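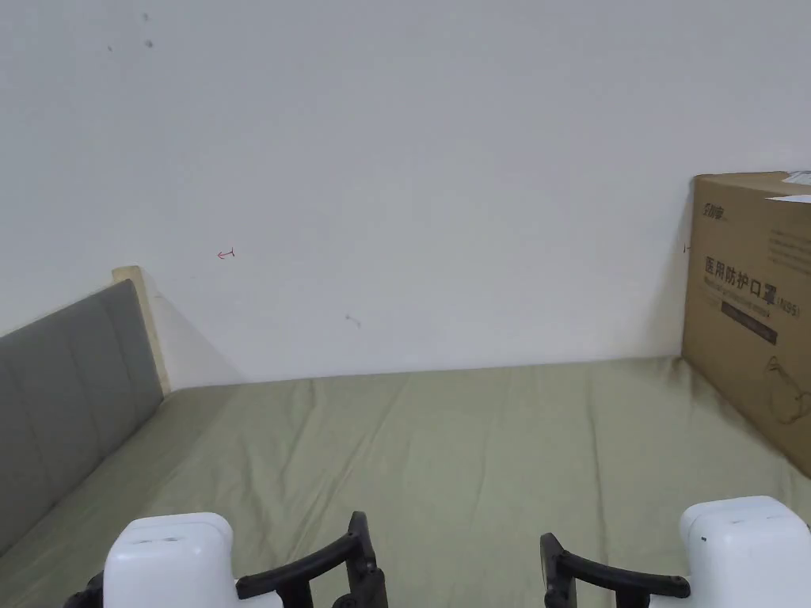

Bedroom wall, touch-up log (1/6)

White wall on the long side of the bed. Marks to deal with: two dark spots high up on the left, a grey smudge just above the mattress, a small tick by the cardboard box. Also a little red arrow, pointing left. The arrow is the awkward one.

2/6
Dry melamine sponge first, light pressure. Scuffs of the grey sort usually lift. Matt emulsion goes shiny if you keep rubbing, so 20 strokes and stop.

3/6
Red marks are a different matter. Water-based paint over it and the colour comes back through within a day. Needs a stain block – two thin coats, sanded lightly between. I'm using Prikia, the small tin. Prata is thicker and leaves a ridge on a flat wall.

4/6
Eduardo Rocha asked whether to fill the spots as well. Only if a fingernail catches. Otherwise wipe with sugar soap, rinse, leave overnight, then look again in side light.

5/6
Bed comes out before any of this. The headboard is upholstered in grey and will hold a paint splash for good. Olive sheet off and in the wash, box to the landing. Gap needed at the wall end: 795 mm, enough for the stepladder.

6/6
Paint is the leftover white from February, tin 102 on my shelf list. Stir it for longer than you want to. If the patches flash, the whole wall gets a coat, corner to corner. Grestatthorpe shop shuts early so buy the roller sleeve first.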